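Cabbages, cables and a blue basket: a visit to the Stumthorpe workshop

Prasetyo Simanjuntak has a bench key for the shared workshop at Stumthorpe and is usually there by seven in the evening. He repairs lift controllers for a living. For the past two winters his spare time has gone on Flunidness, a two-armed robot that picks up vegetables and puts them in a shopping basket.

The vegetables are artificial. He would like that mentioned early.

"People ask me what I do with them all afterwards," he says. "They go back on the shelf. Real cabbage gets soft after you've squeezed it a few times, and then you don't know if your grip has got better or the cabbage has got worse."

The arms came as a set from Tarigan, a small firm that sells them bare, with joints and motors but no wiring to speak of. Simanjuntak bought them with money he had put aside for a car. The wiring is his, along with the mounts for the cameras, the stop circuit and most of the software. He calls the software Rurkemano, a word his daughter made up when she was small, and he has never found a reason to change it.

I asked why he had chosen shopping, of all jobs.

"I wanted something with reaching down and reaching across in the same task. If you only work on a flat table you can get away with a lot. With crates you've got sides to hit. There's a floor to hit. The basket has a handle that's always in the way."

He did not begin with the crates, though. Most of the first winter was spent on cloth.

"Cloth was a mistake as a first job, or I thought so then," he says. "I'd read that it was hard and I thought, well, I'll learn quickly. I didn't learn quickly. The fingers closed and there was nothing in them, or there was a pinch of it and the rest was on the floor."

He kept at it all the same, and it is still part of the work. The cameras near the hands are there largely because of it. From the head, he says, a hand that has hold of a fold and a hand that has just missed one look much alike. From the wrist you have a better chance.
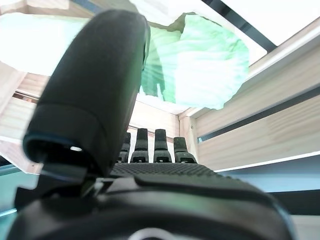
Green cloth beyond the fingertips, seen from the wrist.

The wrist camera has its own problems. It sees a great deal of the hand it is attached to. Simanjuntak moved the bracket several times trying to get a clearer view, and each time he gained something on one side and lost it on the other.

"You get used to one finger filling half of what you're looking at," he says. "I stopped fighting it. The fingers are useful anyway. If I can see where the tip is, and I can see the cloth, I can judge the gap between them. What I can't cope with is glare. Light coming in over the top of something turns everything white and the program has no idea what it's looking at. I lost most of November to glare."

What did he do about it?

"Turned the exposure down and lived with dark corners. There's a setting that is meant to handle it for you and it makes things worse when the arm moves fast. So it's fixed now, one number, and I change it by hand if I have to."

He keeps a paper logbook as well as the files on the computer. It has a column for the grip setting, a column for whether the thing was held or dropped, and a wide one for remarks. At the time we spoke it had 554 entries, of which 69 were marked as drops. He showed me a few of the remarks. One said "cable again". Another said "cable again, different cable". A whole page near the front is taken up with a drawing of a hinge bracket with measurements crossed out and written in again.

The grip itself is the part he talks about most readily. He set it far too strong to begin with, on the view that a dropped item was the worst thing that could happen. Then the hand started carrying the cloth along when it was supposed to let go.

"It would open, and the cloth would stay there, hooked on something," he says. "So now it opens further than it needs to and waits a moment before it moves off. That pause annoys everybody who watches it. They think it's stuck."

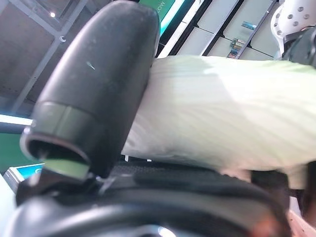
He has been asked to take the pause out and has refused. What he has done is shorten it when the hand is holding something firm. A potato needs hardly any wait at all. Cloth gets the full pause, and cabbage is in between.

Cabbage was the next thing after cloth. He wanted something with a firm end and a floppy end, so that the hand would have to choose, and a napa cabbage has both. The base is pale and smooth and the leaves are crinkled. Taken by the leaves it swings about. Taken by the base it behaves itself, but the base is also the slippery part, and it tends to be down in the corner of the crate where the knuckles have no room.

"I'd put it in with the leaves up the slope and the base towards me, and for a week I thought I'd cracked it," he says. "Then somebody came in for the drill press, tidied the crate while I was making tea and put the cabbages the other way round. It went for the leaves every single time. I'd taught it where to put its hand and that was all I'd taught it."

After that he made himself turn them about between runs. He does it with his eyes shut, more or less, and writes down nothing about how they lie until the run is over.
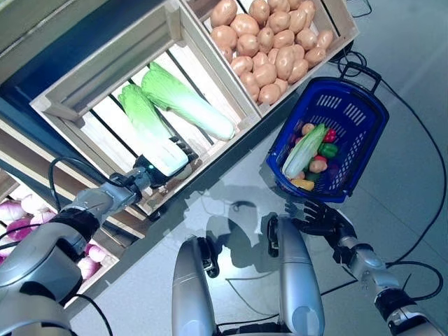
The left hand on the pale end of a napa cabbage, with potatoes in the next crate and the basket on the floor.

The display is wood, tiered, with the crates set at a slope. Simanjuntak says he spent longer on it than he had planned. The first one he tried was too upright and the robot's forearm fouled the front edge. He laid the crates back and brought the whole thing nearer.

The slatted crates caused some trouble too. "A gap between slats is dark, and so is a shadow, and so is my robot's hand," he says. "Three dark things. It went for a gap once, quite gently, and stayed there until I switched it off."

I wondered if he had thought of lining them with paper. He had, and did for a while, and then took the paper out again, as he felt it was cheating. Other people in the workshop disagreed with him over this, and the argument went on through most of a Sunday. He says he may put the paper back.

The potatoes he describes as the easy part. They are much alike, there are plenty of them, and if one rolls off another takes its place. Onions are harder in his view, being glossy. Peppers he is fond of. "Nice big target, strong colour. If I've got a visitor I start with a pepper."

On the whole the two arms take turns. He has them working at the same time only for short spells, and he does not let them share the space over the basket. There is a line in the program which each arm has to ask permission to cross. In the early versions both could be given permission at once.

"You find that out once," he says. "It bent a finger. Tarigan sold me a new finger and the postage was more than the part."

And the cables? Anyone who visits notices the cables. They loop over the forearms and run off across the floor.

"Yes, I know. I've had all the remarks." He would like to bring them inside the arm housings and has got as far as buying the sleeve for it. The difficulty is that he still changes things most weeks, and every change would mean drawing the lot out again. For now he leaves plenty of slack at the wrist, and he walks round the back of the robot before each run to see that nothing is under a foot. His foot or the robot's, he says.

The stop button is on a lead and he holds it during every run. He will not leave Flunidness working while he goes to another part of the workshop, even for a minute, and he has turned down a request to run it overnight for the sake of the numbers.

"I mend lifts. I've seen what happens when people trust the thing because it was fine yesterday."

The basket is an ordinary blue plastic one with a black handle, and the robot drops things into it from above. He tried having the hand go right down inside and set each item on the bottom. This worked while the basket was empty. Once there was anything in it the hand pushed the other things about, and twice it brought the basket up with it when it left. Letting go from a little height is less polite, he says, but the basket stays on the floor. 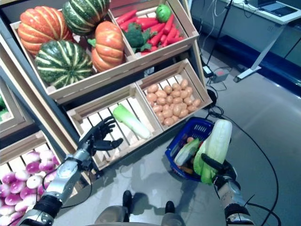
Right hand holding a napa cabbage over the basket, left hand open beside the crate.

He is not satisfied with the way it packs. At present it has no plan for what goes in first. A cabbage may land on top of a carrot or the other way about, and with artificial vegetables it makes no difference to anything.

"My mother watched it for ten minutes and said, you've put the heavy one on top. That was her whole review. She's right, and it's on the list."

The list is at the back of the logbook. He read me 4 items from it: packing order, a softer pad for the fingertips, the cable sleeve, and the squashes. The squashes are the large striped ones from the top of the display. He has tried them with one hand and the fingers will not go far enough round. It will have to be both arms together, which means rewriting the line neither may cross without asking.

I asked how long that would take him.

"The program, a month of evenings. Then I'll find the shoulders don't like the weight, or the camera can't see past the thing once it's lifted, and I'll be back to you next winter with the same answer."

He had the stop button in his hand by then and was turning the cabbages round for another run. The workshop shuts at ten, and he wanted to get through a page of the logbook first.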